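Vanity faucet won't shut off fully - cartridge or seat?

gruva_dar
Single-lever on a one-piece vanity top, Jiltness unit. Thin trickle with the lever down. Measured 200 ml in 30 minutes. Pop-up drain is fine.

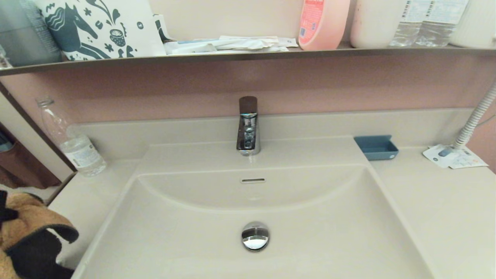
I have already cleaned the aerator, no change. Supply pressure is 50 psi. Is the cartridge worth replacing, or is the body scored?

lill153
Cartridge. Single-lever bodies rarely score. Close both stops under the basin, lever off, pull the cap, undo the retaining nut.

Povilas Pärn
Disagree on ordering parts first. Close one stop at a time and see which side feeds the leak. Grit under one seal can be flushed out.

lill153
Flushing lasts a month. The part is cheap.

Povilas Pärn
Mine has lasted since September.

arnon_p
Measure the cartridge diameter before buying. Also clear the ledge - a dropped set screw goes straight down the overflow slot.

gruva_dar
Cold side only. Will flush tonight and order the cartridge if it still drips. Does the nut need a torque spec?

lill153
Hand tight plus a quarter turn.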